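The Sushi Train Comes to Our Kitchen 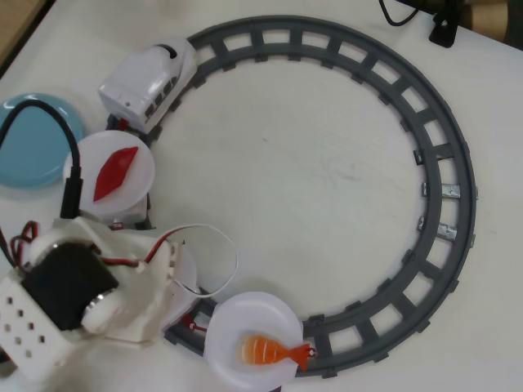 I have wanted a conveyor belt sushi night at home ever since we ate at a little place in Garngate and my youngest refused to leave until every plate had gone past him at least twice. A real belt was never going to happen (have you seen what they cost?), so I started hunting for a toy train that could do the job. The first one I found in April only went in a straight line – no good at all! The one we ended up with makes a proper loop of gray track, and the white engine pulls flat cars with a round plate on each. That's red fish on the first plate and a shrimp on the second, both pretend, and I love how the orange tail sticks out over the rim.

A few notes for everybody who has been asking me about it:

Track pieces: ours came from the swap table in Tamel, 15 curved sections in a shoe box, and we didn't need all of them. Put the loop together before you bring out any food, and press hard on the joints.

Plates: light is best. Biljana Babić lent me her pretty ceramic dipping dishes and I was too scared to let them ride, so they stayed on the table with the soy sauce in them.

The menu: my son is seven and he is the chef, so shrimp is on it every single time. Krešimir Ivanov asked for cucumber rolls and was told to wait his turn.

Real sushi: yes, we're going to try it! Small pieces, not too much rice, and I'd put a towel under the track the first time. Eoin Ní Mhurchú has promised to bring the rice, and I'm doing the omelet ones – they're the only kind I can make without a recipe.

More pictures when we've had the party. If anybody has spare cars for this kind of track, please leave me a comment, I'd love a longer train.

Posted 10 August 2018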